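Journal > Moving > The Clikton apartment

We use cookies to remember your settings. By staying on this page you're fine with that. OK | More info

Week four in the new place and still eating off the windowsill

Quick one, kettle's on and I have to be out the door by eight.

So the move. Done. Mostly. The truck from Flillier showed up at 6 am instead of 9, which, fine, but I was in pajamas and the kitchen was not packed. At all. Threw everything in whatever box was open. The forks turned up in with the bath towels. Still missing the can opener and the lid to the good pot.

The new place is in Clikton, up the hill from the Rudd bridge. Smaller than Clulladwood by one closet and I feel that closet every single day. Light is better though. Mornings especially. And no upstairs neighbor with the treadmill, so I'm sleeping again, first time since maybe last summer.

Money, because two of you asked in the comments. All in it came to $2,658. That's truck, deposit on the storage unit, the cleaning fee the old landlord swore we wouldn't pay, and a new mattress. Did not budget for the mattress. The old one went round the stairwell corner and did not come back the same shape.

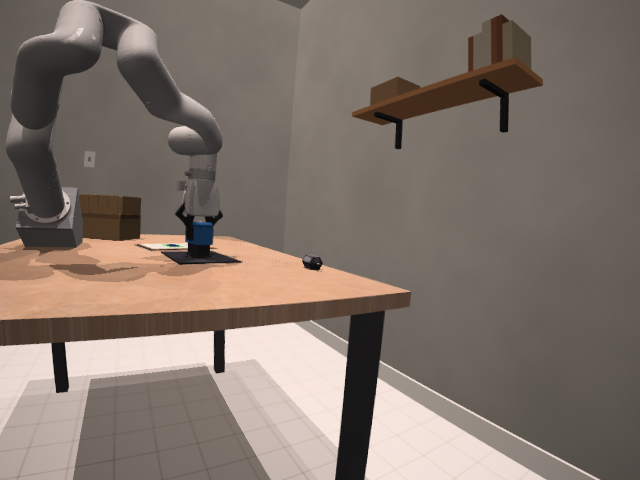 Anyway. Things I'd do different. Label the boxes on the side and not the top, you can't read a top when there's three more boxes on it. Keep one bag with sheets, phone charger, toilet paper, coffee. I had the coffee. Did not have the filters. Used a paper towel the first morning, do not recomend.

Also the internet. Call weeks ahead. I called 4 days ahead like an idiot and they gave me a slot at the end of February, so I've been writing these at the library and on my phone. If the spelling is bad that's why. (Some of it is just me.)

Still to do: curtains. Change of address for the bank. Find out which bin goes out when, the sheet they gave me is for a diffrent street. Get the bike out of storage before it gets nice out. Return the hand truck!! More than a week overdue and they charge by the day.

Found a decent bakery at least, two blocks down, the rye is gone by ten. Went twice already this week. Ok three times.

Comments are open, tell me if you know a cheap way to fix a gouge in a door frame. Not my door frame. Well it is now.

Contact | Copyright, all posts and grumbling mine | Back to top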